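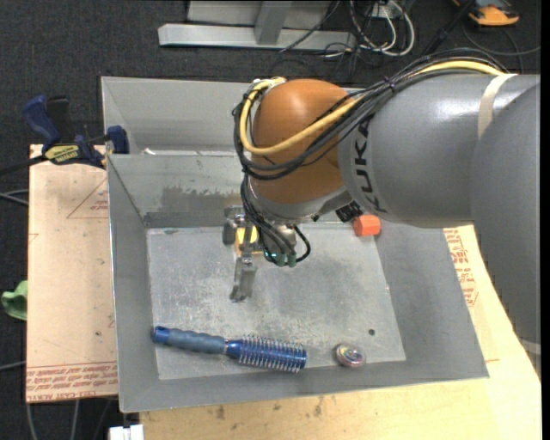 Benjamín Medina reckons I'm being unfair to Skuledier and should wait for the full quote before moaning. Fair enough, Benjamín, but I've now got the full quote and I'm still moaning.

For anyone just joining: Skuledier sell a bin-picking service. You keep your arm, they bolt on a gripper, load their software and charge you monthly. We've had the trial going at the Liltthorpe unit since August.

The brochure says "any object, any bin". I asked what counts as any object. Answer came back as a PDF with 17 exclusions. Clear plastic is out. So are bags. So is "anything that rolls freely", which is half of what we ship.

A hairbrush is a decent test, by the way. Fat at one end, thin at the other, bristles all round. If a salesman only brings boxes, put a hairbrush in the bin and watch his face.

Their headline number is a 2 second plan time. Plan, mind you. Moving the arm, closing the fingers and getting out again are all extra. Ask for bin-to-box and the line goes a bit quiet.

Things in corners are what I care about. The middle of a bin is easy for everybody. I've asked for corner picks to be reported separately and been told it's "on the roadmap".

Noel Pangilinan asked how it compares with Dedach. Dedach is dearer up front and the screens look like a 1990s cash machine, but they gave me raw logs on day one. Skuledier want another 13 per cent on top for those.

Contract is nearly 50 pages. Notice period is on a different page from the bit headed "Notice period". Read the thing with a pencil.

Would I sign? Not at this price, and not without the corner numbers in writing. Liepiņa are sending their kit up next and I'll post how they get on with the same bins.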